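Call for Participants: Small Desk Study
Kelemen Household Research, Skinitent Project
Posted January 28, 2025

Kelemen is recruiting adults who work or study at a compact desk built into a niche or alcove. The study records how household goods, cables and papers share the surface with a mouse and mouse pad, and how the desk is put back in order. Each participant completes 5 tidying sessions at home.

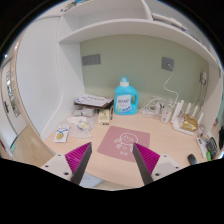

Eligible desks are in daily use and hold a mix of office and non-office items. Laundry products, chargers, mail and snack packets all qualify. Do not clear the surface before the first session. Desks with drawers are accepted, but drawer contents fall outside the protocol.

In each session the mouse is returned to a position of the participant's choosing, cables are grouped by outlet, and papers are stacked or recycled. Items that belong in the laundry or kitchen may stay if the participant prefers. Placement is logged on the Isemar form, 2 pages per session.
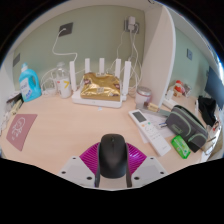 Breketeck, commenting on the draft protocol, asked that left-handed participants be allowed to mirror the layout diagram, and that the router stay powered throughout. Both changes have been adopted. The diagram now carries no fixed mouse side, and network equipment is to be dusted in place only.

Participants receive $104 on submission of the final form. Travel is not required. Results will be released in October with all household details removed. Quote reference 976 when applying.

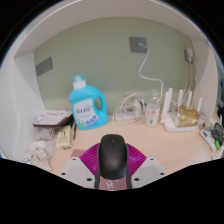

Can two people who share one desk both apply?
Only one application per desk is accepted, although either person may carry out the sessions. The form has a field for initials.

Apply through the Skinitent page on the Kelemen website. Include the width and depth of the desk in centimetres and the colour of the desktop.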